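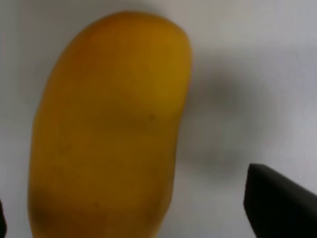 **How long does a mango take to ripen on the counter?**

Two to five days for most fruit bought firm, longer if the kitchen is cool. Put it in a paper bag and you can usually take a day or two off that.

The rest of this page covers how to check a mango, how to keep it once it's ready, and how to cut it without losing half the flesh to the pit.

## Checking for ripeness

Go by feel first. Hold the mango in your palm and press gently with your whole thumb, not the tip. A ripe one gives a little, like a ripe peach or avocado. If it feels like a raw potato, leave it out another day. If your thumb sinks in and the dent stays, use it today in a smoothie.

Smell the stem end next. Most ripe mangoes smell sweet there. Some kinds have very little scent even when they are ready, so a faint smell on its own doesn't mean much.

Color depends on the variety. Ataulfo mangoes, the slim curved yellow ones, go from greenish yellow to a deep gold. Tommy Atkins can be red all over and still be hard as wood. Keitt stays green. Small brown specks on the skin are normal and don't affect the flesh. Large soft black patches do, and you will want to cut well around them.

## Ripening at home

1. Keep unripe mangoes at room temperature. The refrigerator slows ripening and can leave the flesh dull and rubbery.
2. To speed things up, fold them loosely in a paper bag. Add a banana if you have one.
3. Check once a day. The change from almost ready to ready can happen overnight.
4. Don't stack them. The bottom ones bruise.

Shona McIver, who reads these pages before I post them, buries hers in a bin of uncooked rice, the way her mother did. It works about like the bag does — just check daily, as a mango in rice is easy to forget.

Once ripe, a whole mango keeps in the refrigerator for up to five days. Let it sit out for half an hour before you eat it if you want the full flavor.

## Cutting

You need a sharp knife, a cutting board, and a large spoon. Rinse the mango under running water and dry it well, including the ends. A damp mango slides.

The pit is long and flat and sits in the middle of the fruit. It runs the same way as the wider side, so the trick is to line up your cuts with it.

1. Slice a thin piece off the stem end to make a flat base.
2. Stand the mango on that base with a narrow edge facing you.
3. Start the knife a quarter inch to one side of center and cut straight down. If you hit something hard, move out slightly and let the blade follow the curve of the pit.
4. Turn the fruit and do the same on the other side. You now have two rounded halves, called cheeks, and a center slab with the pit in it.
5. Lay the slab flat, trim away the skin, and cut off whatever flesh you can get. On a slim mango this is a few narrow strips.

**For cubes:** score each cheek in a grid, cutting down to the skin but not through it. Run the spoon between flesh and skin and the cubes drop out. Keep the cheek on the board while you score it. Holding it in your hand is how people get cut.

**For slices:** scoop the whole cheek out in one piece with the spoon, lay it flat side down, and slice across.

If the flesh is very stringy, slice across the fibers or puree it and push it through a strainer.

Mango skin and sap bother some people, especially those who react to poison ivy. If you're one of them, wear gloves or have someone else do the peeling.

## Storing cut mango

Cut mango keeps three or four days in a covered container in the refrigerator. A squeeze of lime keeps the edges bright.

To freeze, spread the cubes on a lined baking sheet so they don't touch. Freeze until solid, then move them to a freezer bag and press out the air. They hold up well for six months. The texture softens once thawed, so save frozen mango for smoothies, sauce, or lassi. I still use up the last of mine in February, mostly over oatmeal — straight from the bag, two minutes before the pot comes off the stove.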